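Outdoor Recreation Leadership, Unit 2
Handout: Clothing and packing for the overnight canoe trip

Please read this handout before the packing session. Bring it with you, with your own list written on the back page. We will load the canoes at Hawthorne landing in the morning, and there is no time there to repack a bag.

1. The layers

On the water you need a layer next to the skin, a warm layer and a shell. The warm layer can be fleece or wool. Cotton stays at home, also the cotton hoodie you like very much.
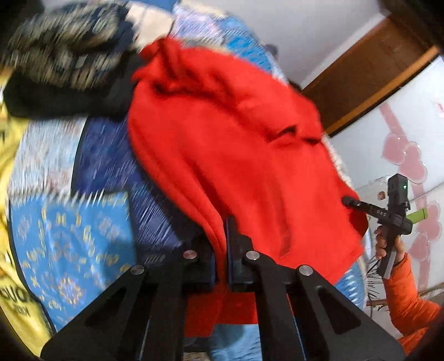
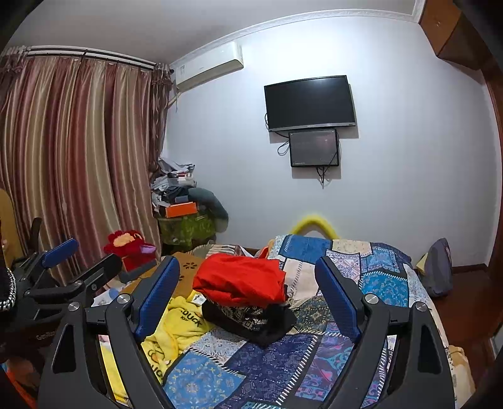 Red fleece among other clothes.

One warm layer is for paddling and one is for camp. The camp layer does not leave the dry bag before the tents are standing. Every year some student wears both in the canoe because the morning is cold, and in the evening this student has nothing dry to put on. As a leader you must check this, and it is better to ask the question at the landing than at the campsite.

The shell must fit under the life jacket without pulling at the shoulders. Try them together at home, sitting on the floor with your arms moving as in paddling.

2. The dry bag

Each person has one bag of 40 litres. The sleeping bag goes first, at the bottom, inside a second liner. Then the camp clothes, folded flat. Then the small things. The rain shell is not in the bag at all – it is tied under the seat, where you can reach it with one hand.

Press out the air with your knee before you roll the top. Roll it at least three times. Two rolls look closed, but they are not closed when the bag lies in the bilge water for an afternoon.

Do not borrow space in the food barrel. The barrel belongs to the cooking group and is weighed separately.

3. Weight in the canoe

A loaded canoe should sit level, or a little lower in the stern. Put the heaviest bag just behind the middle, low and on the centre line. If there is wind from the front, move one small bag forward.

The longest portage on our route, from Jastholm Bay to Orden Lake, has 43 numbered posts, and the steep part starts at post 28. Change the person who carries before this post, because there is no good place to put a canoe down after it. The person with no canoe walks in front and calls out roots and wet boards.

4. At camp

Wet clothing goes on the line immediately, also when you are tired. Leave nothing on the ground overnight. In May the temperature at Drovska Narrows can fall close to zero and a wet sleeve will be stiff in the morning.

Shoes for the camp are closed shoes. Sandals are allowed only for the swim, and then with a strap at the heel.

5. To prepare for next class

Write your own packing list, in the order in which the things go into the bag. Mark with a star what you must reach during the day.

Read the chapter on cold water shock in the course reader and note the first signs you would look for in another paddler.

Decide with your canoe partner who sits in the stern on the first day. If you cannot agree, the lighter person begins in the bow.

Forms about allergies and medicines are due at the same class, on paper and signed.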